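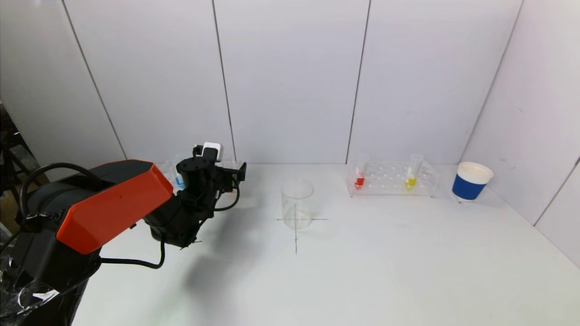 White top, orange arm, black cables.

Rolik Desk 60 review: a decent table with a coating I don't believe in

Rolik sells this as "the last work surface you will need." I have owned four last work surfaces, so I went in with low hopes and a tape measure.

The Desk 60 is sixty inches wide, comes flat in one very heavy box, and is sold through Prokutia, who also handle the returns. Keep that in mind for later. There are two finishes, white and a gray they call Tello. I bought the white one in May with my own money.

Assembly

The instructions say one person can do it. One person can, if that person doesn't mind holding the rear crossbar up with a knee while starting a bolt by feel. The holes did line up, I'll give them that. The supplied hex key is soft and began to round off on the third leg. Use your own.

There were two washers left over. I went through the diagram again and still don't know where they belong. The desk hasn't fallen down.

The coating

The product page claims the surface survives "2000 scrub cycles." It doesn't say what they scrubbed with, how hard, or what survival means. I asked Prokutia and was sent a link back to the same product page.

So I did my own very unscientific abuse. Coffee left overnight came off with a damp cloth. Ballpoint came off with rubbing alcohol. Red permanent marker left a pink shadow that I can still find when the afternoon light comes in low. A ceramic mug with a rough foot, dragged once, left a gray line, and a kitchen eraser took most of it away. That's about what I'd expect from any white desk at half the price.

It also shows everything. Crumbs, hair, the ring under a plant pot. If you like to see dirt so that you can deal with it, fine. I would have been happier with the gray, and I suspect most people would.

Wobble

Rolik says nothing about wobble, and when a maker goes quiet on something I start leaning on it. Side to side it is solid. Front to back there is a small sway if you type hard, and a larger one if the legs aren't leveled. The feet screw in and out by hand and drift over time – I've reset mine twice. Threadlocker would probably fix that, but I shouldn't be buying threadlocker for a new desk.

The rated load is 1000 pounds. I can't test that and neither can you, and I don't know what I'd put there to find out.

Cable tray

Skip it. It's an extra, it hangs from adhesive pads, and one end of mine let go after a few weeks. A couple of screw-in hooks from the hardware store in Zukbridge cost less and are still up.

Price

$923 with delivery. For that I want edges that are the same all the way around. The front edge is nicely eased and easy on the wrists. The back edge is sharp enough that I took sandpaper to the corners, and presumably that ended my warranty.

I haven't sent it back. Return shipping on a box that size is on the buyer, according to a paragraph Prokutia puts near the bottom of the checkout page, and the front edge really is comfortable. If it turns up used for under half, in gray, buy it. At full price I'd keep looking – there are plainer desks with thicker legs out there.

Three out of five.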